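Skundham library to stay open till nine

Good news for those of us who never manage to get to the library before it shuts! Skundham library is going to stay open until 9pm on weeknights from July, and I for one am thrilled (my overdue books and I have been dodging each other since spring).

The late hours come after a petition that picked up 1306 signatures, mine included, and a grant of £3000 towards the extra staff time. I popped in to ask Sheldon Robichaud, who runs the front desk, how it would work. He told me the children's corner will still close at six, but the reading room, the computers and the local history shelves will all be open to the end.

"We had 49 people in on the trial evening and I'd only put out a dozen chairs," he said, looking quite pleased with himself.

There's a new evening bus too, the 724 from Groter, which stops right outside and saves that horrible walk up the hill. The last one back leaves at ten past nine, so don't get lost in the crime section like I did.

Bring your card if you want to borrow anything, and ask at the desk if yours has run out.

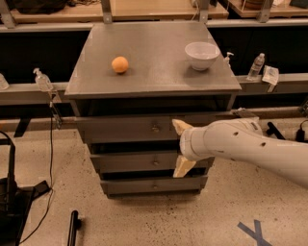
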